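4. Sound and the visitor cards

4.1 The installation

The Dursun Rooms occupied the rear galleries at Siretti from June until the end of winter. The work reconstructed the public areas of a migrant social club of the late 1970s: a cloakroom, a card room and a small hall with a stage at one end. Sections 2 and 3 dealt with the commissioning of the work and the sourcing of its furniture. The present section deals with sound, and with what visitors wrote about it.

Sound was present in all of the rooms, but it was handled differently in each. In the cloakroom a single speaker behind the coats played muffled music, as though through a closed door. The card room carried a long recording of men and women talking over one another in several languages, with the slap of cards and the scrape of chairs. In the hall, a reel of dance music ran for 60 minutes before it repeated. The reel had been copied from tapes lent by former members of the club in Akov and had been left largely as found, with the hiss, the uneven levels and the announcements between songs.

The artist asked that there be no headphones and no buttons. Siretti's usual practice is to offer a handset guide, which the gallery calls Vedo, and visitors who collected one at the front desk could use it elsewhere in the building. Vedo had no stops in the Dursun Rooms. A short printed sheet gave the names of the musicians where these were known. No translation of the card room recording was supplied.

This last decision was contested during planning. Education staff argued that school groups would lose interest in speech they could not follow. The artist's position, recorded in the planning minutes, was that most children who had grown up in clubs of this kind could not follow all of it either. The final arrangement was a compromise in which the sheet named the languages spoken but did not give their content.

4.2 The cards

Visitors were invited to write on blank index cards at a counter near the exit and to post them in a slot. The counter had pencils and a printed prompt that read "What do you remember?" The prompt did not mention sound. Cards could be signed or left unsigned, and a notice explained that they would be read by researchers and might be quoted without names.

The box yielded 2072 cards with legible writing. Drawings without words, blank cards and cards used for games or shopping lists were set aside before this total was reached. Each remaining card was transcribed in its original language, and cards in languages other than English were translated by a paid translator who had no role in the analysis. We kept the original wording next to the translation throughout, and where the two raised different questions we worked from the original.

Coding was done in two passes. In the first pass we marked any card that referred to something heard, whether in the gallery or in memory. In the second we sorted these cards by what was heard and by where the writer placed it. A card could carry more than one code. The codebook began with 7 codes drawn from the literature on domestic and social sound and was extended when cards did not fit. Disagreements were talked through until a single coding was reached, and a note was kept of each.

We did not attempt to tie cards to visitors. Some people plainly wrote more than one, and some cards were written by several hands. The cards are treated here as pieces of writing produced in a particular place, and we make no claim about what share of the audience felt one thing or another. A visitor who disliked the rooms had little reason to stop at the counter, and visitors in a hurry would have walked past it.

Figure 3. Two robot arms above a cloth-covered brown tabletop, with the right gripper just above the upper edge of the tray.

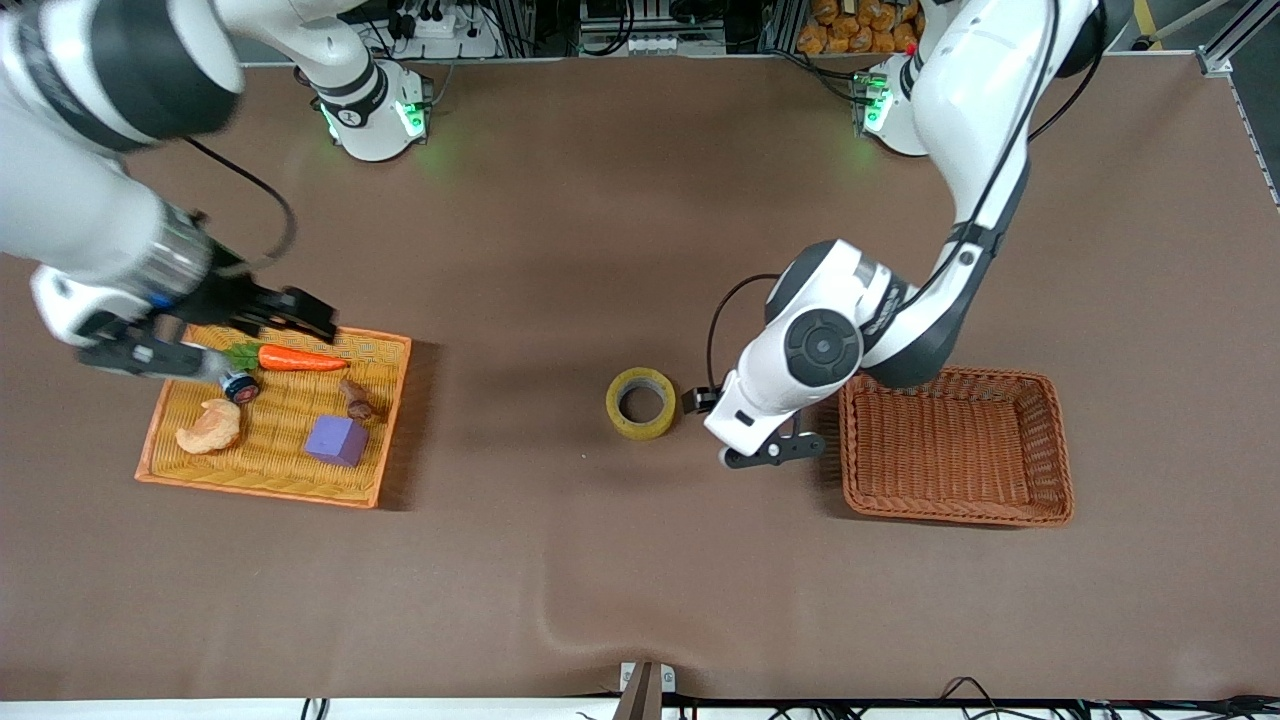 4.3 What visitors heard

The largest group of sound cards concerned the card room. This surprised us. The hall was the showpiece of the installation and featured in nearly all of its press coverage, and the reel had been the subject of a public talk. The writers who mentioned the hall tended to name a song or a singer and stop there. The writers who mentioned the card room went on for longer, often onto the back of the card, and they moved quickly from the gallery to some other place.

The places were seldom clubs. Writers recalled kitchens, verandahs, the back seats of cars and the waiting rooms of doctors who spoke the family's language. Several described lying in bed as a child with adults still talking in the next room. One card reads: "I never knew what they were arguing about and I could sleep through all of it. When they went quiet I woke up." Another, in a different hand, says only: "My uncles, but not in my language. Same volume."

The second of these points to a pattern that ran through the group. A good many writers said outright that they did not speak any of the languages in the recording. They recognised its pace, its loudness and the way speakers cut across each other. A visitor who gave her background as Irish wrote that the room sounded like her grandmother's house after a funeral. The absence of a translation appears to have left space for this. We cannot test the point, as no translated version was ever played, but only a handful of cards asked for one, and most of those came from teachers.

Cards from people who did understand the speech were different in tone. They tended to correct, to identify and to add. Writers named the district an accent came from, or objected that the speakers were too polite, or supplied the rest of a joke that is broken off in the recording. One writer listed the rules of the card game being played and noted that somebody was cheating. These cards read as replies to the people in the recording more than as messages to the gallery, and some were addressed to them directly.

The cloakroom drew fewer cards, though they were consistent. Nearly all of them concerned being outside an event: arriving late, being sent to fetch a coat, being too young for the dance, waiting for a parent to finish saying goodbye. The muffled music was described as coming from "in there" or "the other side". Some writers seem to have taken the speaker for sound bleeding from the hall, and a few complained that the walls should have been thicker.

4.4 Complaints and silence

Complaints about sound were coded with the rest. They fell into 3 kinds. The first concerned volume, mostly in the hall, where hard floors and a low ceiling made the louder passages of the reel difficult for visitors with hearing aids. The second concerned repetition and came chiefly from people who had sat in the hall long enough to hear the reel begin again. The third concerned the quality of the tapes. Writers in this last kind assumed that the hiss was a fault in the gallery's equipment and offered advice on fixing it, some of it quite technical.

The hearing aid complaints were acted on. Siretti lowered the hall level in the first weeks and introduced a quiet hour at 10 am, when the reel was switched off and the other rooms were turned down. The quiet hour was intended as an access measure, and it was used as one. It also generated cards of its own. Writers who had come in the quiet hour without knowing about it described the hall as a club on the morning after, or before the members had arrived. The artist had not planned for the hall to be seen without music and afterwards asked that the hour be kept for the tour.

We draw a limited conclusion from this. The objects in the rooms were chosen with great care for period, and visitors who wrote about objects generally wrote about accuracy: the right biscuit tin, the wrong ashtray. Visitors who wrote about sound hardly ever raised accuracy unless they spoke the language. They accepted the recordings as near enough to something of their own, and the writing that followed was less about the period than about households. This bears on the argument in Section 2 that reconstruction depends upon the density of authentic things. In the Dursun Rooms, the cards that travelled furthest from the gallery came from the room with the least furniture.

4.5 Limits of the material

The prompt asked for memory, and memory is what it received. A differently worded prompt might have brought out more about the design of the rooms or about the present state of the clubs, several of which have closed. Younger visitors are also thinly represented, apart from school groups, whose cards were often written under instruction and share whole phrases. These were retained in the total but are not quoted.

The installation was later shown at Akov in a smaller form, with the cloakroom omitted. Cards from that showing are held with the gallery there and had not been transcribed at the time of writing. An initial reading suggests that far more of them come from former members and their families, and that the hall, where many of the writers had once danced, takes a larger place. Whether the card room recording is heard in the same way by people who may recognise the voices is a question we leave to that material.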